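We moved to Timley in June, and I have spent 600 dollars on paint. The living room is now gray. It was gray before, but that was Wotwood gray, and we wanted Marer gray, a difference my family has been kind enough to pretend they can see.
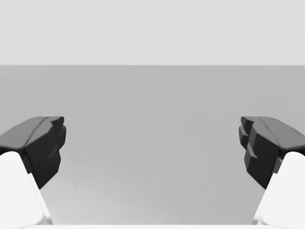
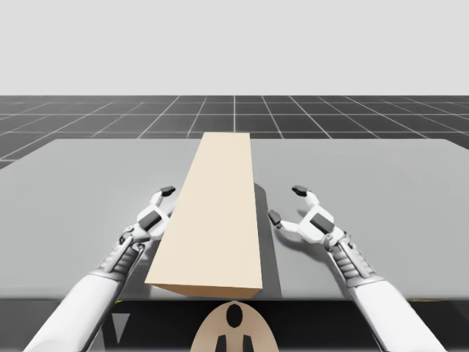 Gray in both, with some beige in the second.

The hallway is next. I'm leaning toward cream - the can says it covers 230 square feet, and I have already bought two.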